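The Smallest Room Gets the Longest List

I came to bathroom cleaning late and under protest. For most of my adult life I gave the sink a swipe with whatever was closest (usually a hand towel, usually the guests' hand towel) and considered the matter closed. Then we moved to Skostisside, into a house with one bathroom and a basin so white and so shiny that it shows every speck, and I became a person with opinions about cloths.

The opinions mostly come from Hanne Kjærgaard. She cleaned vacation rentals for 16 years before she started teaching the weekend class I signed up for in October, and she can do a sink in less time than it takes me to find the spray. The first thing she had us do was put the spray away. Warm water, a drop of dish soap, one cloth, and get moving!

Her order goes like this. You start with the faucet, because it drips on everything you do afterward. Then the rim, and especially the wide flat part at the back where the toothpaste lands and dries into little chalk dots. Then around the walls of the bowl in one long loop, over the overflow hole, and down to the drain at the very end. I had been doing it drain first for 30 years, which means I'd been carrying whatever lives down there up to the handle I touch every morning. I went home and did ours again that same night.

She is also very firm about cloths. Hers are dark, which surprised me, as I'd always bought white ones on the theory that you can see when they're dirty. Hanne's theory is that you wash them after every sink anyway, so who cares, and a dark one is easy to keep apart from the kitchen stack. I bought a pack of 11 and have already lost two to the garage.

Blue cloth, white basin. 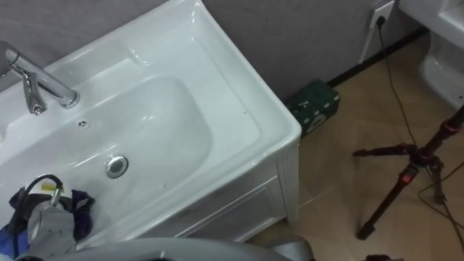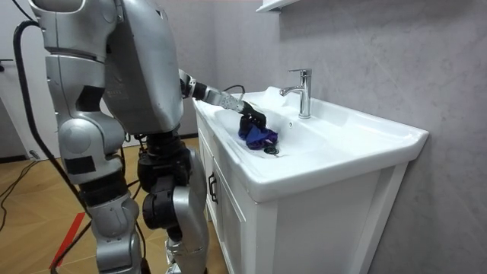 The part I still skip is the cabinet. Ours has molding on the doors, very pretty, and every groove of it collects dust and hair spray until the white goes a sort of oatmeal color. Hanne does hers with an old soft toothbrush once a month and says it takes five minutes. It takes me closer to twenty, with a podcast, sitting on the bath mat and complaining. And then there's the strip of floor right where the cabinet meets the tile, which I had never once looked at until she told us all to go home and look at it. Don't do this before dinner.

My husband asked if any of it made a difference, and I made him run his finger along the back of the rim. He's been drying the faucet after he shaves ever since, though he leaves the cloth in a wad every time, and I'm still working on that.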